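Ticket: online lunch orders not reaching the kitchen
Site: Pitska, Prillgate branch
Opened by: Marisol Cuautle
Status: open, waiting on Nwosu

Paid orders show on the till but no kitchen ticket comes out. Started January 2019, right after the menu update. Counter orders print fine. Lost 9 lunches before we spotted it, 2 were big office platters. All refunded.

Tried so far: printer off and on, new roll, logged the tablet out and back in. Same again. Test order 58 went through on card, nothing in the kitchen.
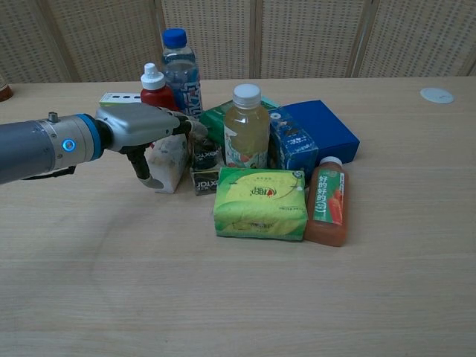

Reply from Braulio Mendoza

Looked at the menu setup. Soup and the filled rolls were moved to a new "specials" group and that group has no printer set. Have pointed it at the kitchen one. Order 60 printed, took 16 seconds wich is too slow.

Still to do
- platters still not printing, same fix didnt take
- ask Nwosu why new groups start with no printer
- Marisol to read platter orders off the till and shout them through till then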